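Pavdale Community Boards > City Talk > Streets and Public Space
Thread: Two-wheeler parking on the big plaza – move it or leave it?

kerbside_kit
Original post

The city is taking comments on the plaza until the end of September, and the main question on the form is what to do about the bikes and scooters. As I read the draft there are two options. One keeps the parking on the plaza and marks it properly. The other moves all of it to the Nyanda Street lot, which is around 400 yards away, and leaves the paving clear from the steps across to the other side.

I walk through there most mornings before 8 and I'm leaning toward moving it. The plaza is wide but people don't use the full width, they all head for the same line across. When the row gets long the walking line gets squeezed. I would like to hear from people who park there before I send my form in.

For anyone who hasn't been by lately, the steps are on the left and the parking is over on the right. 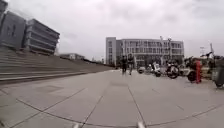 tallow88
Leave it where it is. I work a late shift and I'm not walking back from Nyanda Street at 11 at night. The lot has one light and it's at the wrong end. If they move the parking I'll go back to driving, and I doubt I'm the only one.

kerbside_kit
Fair point on the light. The draft says lighting would be "reviewed," so I wouldn't count on it.

m_orrin
The form lets you pick option 2 with conditions. Put the lighting in as a condition. I did that and also asked for the ramp at Nyanda Street to be fixed, it's too steep to push a loaded cargo bike up.

Also, does anyone know who is doing the racks? I heard Torkix.

plainview
Torkix put in the ones by the library. They're OK for a regular bike. A scooter doesn't fit in them at all, the slot is too narrow, so people just lean on the outside and block the end spaces. If we get the same model on the plaza we'll be back here in a year.

tallow88
Same problem at the Rirkico building. Half the racks empty and scooters all along the wall.

hedgewarden
I'm less worried about the parking than the surface. Whatever they pick, they should reseat the slabs first. I use a walker and a raised joint stops me dead. Large slabs are better than small ones because there are fewer joints, but when one does move it moves the whole edge.

I sent in a comment about this last year and got a form letter back.

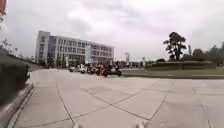
My other request is places to sit. It's a long way across and I need a rest partway, and a backless bench is no use to me. The cheapest fix would be to use what's already there. Along the hedge there's a raised concrete curb with a flat top, and a few seats with backs and arms could go next to it without taking anything from the walking line. I put that in the box at the bottom of the form. If a couple more people ask for it, they might take it seriously.

m_orrin
Good idea, I'll add it. Would you want the seats facing the plaza or the hedge?

hedgewarden
Plaza. I want to see who's coming.

plainview
I'd be careful about putting anything on that side. The street sweeper needs room to turn. That was the reason given when they took the planters out.

hedgewarden
The planters were four feet across. A seat isn't.

kerbside_kit
OK, I've changed my mind a little. I'm going to put down option 1, but with painted bays and a limit on how far the row can spread, plus the seats. Tallow, would painted bays work for you?

tallow88
Yes, as long as scooters get their own and they're not all at the far end. I don't need a rack, I have a stand and a lock.

m_orrin
Still option 2 for me. Paint wears off and then it's back to how it was. But send the form in either way, they only got 2 replies on the last one.

plainview
Paper copies are at the library desk if the site won't load. It timed out on me twice.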